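Workshop notebook, paper bench
June 2021
Entry by Noreen Niazi

Folding of the letter sheets, second try. I use the set with the blue roses and the dark blue border, the one Volker ordered for the Endance letters.

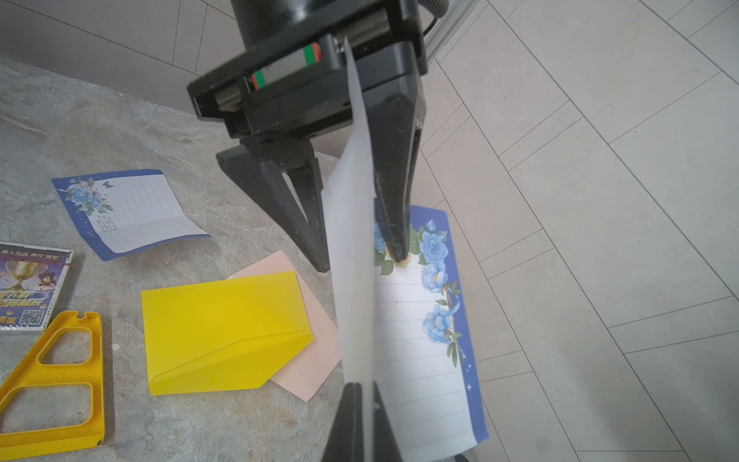

Paper

The rose sheets have a light gray ruling, and I like to use it as a guide for the crease. With the dashed ruling it is easy to keep the fold parallel to the lines. I must look at the border also, because a small error shows there first: the dark blue band does not meet itself and the eye goes directly to it.

The white translucent paper is a different matter. It slides on itself and it keeps every wrong crease. I fold it into a long strip and press only one time. If I press again, I get a second line beside the first one, and this cannot be removed. Hina suggests a bone folder with a cloth under it. To try.

Order of work

1. Crease the letter sheet with the flowers facing up.
2. Open it again and leave it for some minutes.
3. Fold the translucent strip separately.
4. Put both together only at the end.

Last time I did step 4 too early and spoiled 29 sheets. We have 300 from Jistik, so it is not a disaster, but I wrote the loss in the stock book.

Open points

Titilayo asks if the sheet should be folded in half or in three. For the Minhas envelope I think three, but I did not measure the envelope yet. Usman has one in his drawer.

Paper bench, Vemitthorpe workshop. Questions about stock to Volker Schmieder. Back to top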